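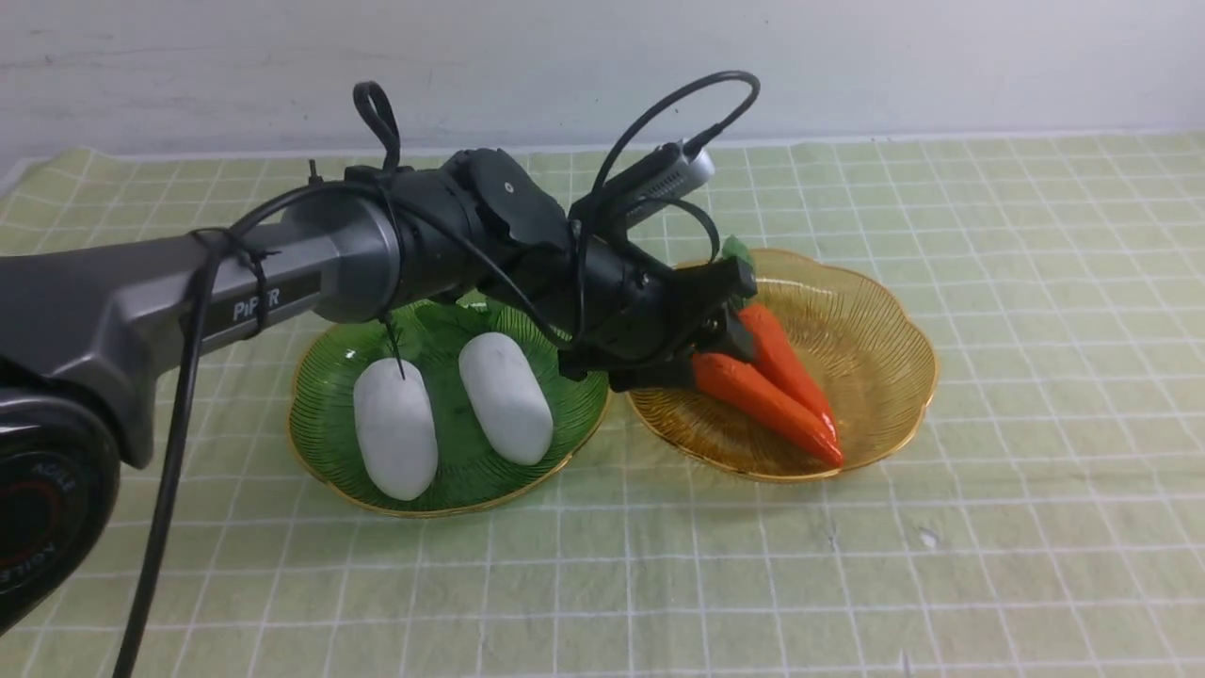 ## Week 3: Laying a table and serving a set menu

Reading for this session: the Cindby handout on service styles, first half only. Akinyi Nyamweya will take the practical group, Sinéad Cronin the written work.

### Terms

- **Cover** - everything one guest needs at their place. A restaurant with 35 covers can seat 35 people at once.
- **Plated service** - food is put on the plate in the kitchen and carried out.
- **Family service** - food comes out in shared dishes and guests help themselves.
- **Drop** - the part of the cloth that hangs over the side of the table.

### The cloth

Put the cloth on before anything else. The center crease should run the length of the table, and the drop should be even on both long sides. Check the corners last. A printed check or grid helps with lining things up, but a plain cloth is what you will be given in the assessment.

Decorative glass plates are used mostly for display or for cold dishes. Do not stack them without a paper liner. Hold them by the rim, and keep your thumb off the top surface.

### Order of laying

1. Cloth, then chairs. Chairs should just touch the drop.
2. Side plate on the left, with the butter knife on it.
3. Knives on the right with blades facing in, forks on the left. The guest works from the outside toward the plate.
4. Water glass above the tip of the main knife. Wine glass to the right of it.
5. Napkin, then salt and pepper.

Many students lay the glasses too early and then knock them while reaching across with the cutlery.

### Serving and clearing

Plated food is served from the guest's right in this course. Some hotels teach the left, and the Kaijage textbook gives both. Follow the house rule wherever you work.

Clear a course only when everyone at the table has finished. Carry no more than 3 dinner plates on one arm until you have passed the carrying test. Side plates go with the main course, and salt and pepper leave the table before dessert.

### For next time

Write 2 short paragraphs comparing plated and family service for a lunch party. Cover staffing, speed and food waste. Hand it in to Sinéad by 6th August. Late work goes in the Cillach tray outside the office and is marked with the next batch.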